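Flidov tabletop arm kit, review thread. We have had it on a stainless steel bench since February, doing one job: plates into bins. Posts are numbered so people can reply to the right one.

1/ What is in the kit: the arm, a parallel gripper from Visteck, a wrist camera, a controller and a license for the Laxdal task software. The bench is not included. The quote calls it "customer surface," and you only find the flatness spec in the appendix.

2/ Setup. The manual says 60 minutes from crate to first pick. Ours took most of an afternoon. The slow part was the camera calibration, which failed twice under overhead lights and passed once we switched off the row closest to the arm.

3/ Software. Laxdal handles task steps as a flat list. Fine for pick and place. Branching needs the paid tier, and so does exporting logs in anything other than their own format.

4/ Gripper. Two parallel fingers, no suction option. On a shallow plate the approach has to be at the rim, and the default grasp height is set too high for that. We lowered it 3 mm and saved it as a new profile. Do this before you judge the hardware.

5/ Wrist view with the gripper over the bench, round white plate ahead of it, blue bin to the right. Look at the glare band on the left side of the steel, and at the plate's reflection in front of it. Pale plate on shiny metal is a hard case for any vision system.

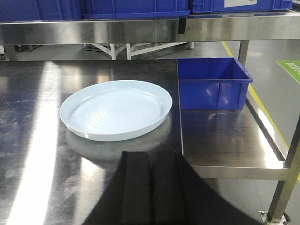 6/ Results on that setup: 54 good picks out of 60 with default exposure. Most of the misses were the detector boxing the reflection along with the plate. Fixed exposure helped — I will post those numbers once I have a full run.

7/ Support. Email only. Replies came the next morning and were specific. The Presmont reseller plan adds a phone line and costs more than I would pay for one arm.

8/ Open question for other owners: has anyone run five or more saved grasp profiles without the controller slowing down at startup? Ours takes noticeably longer with each one.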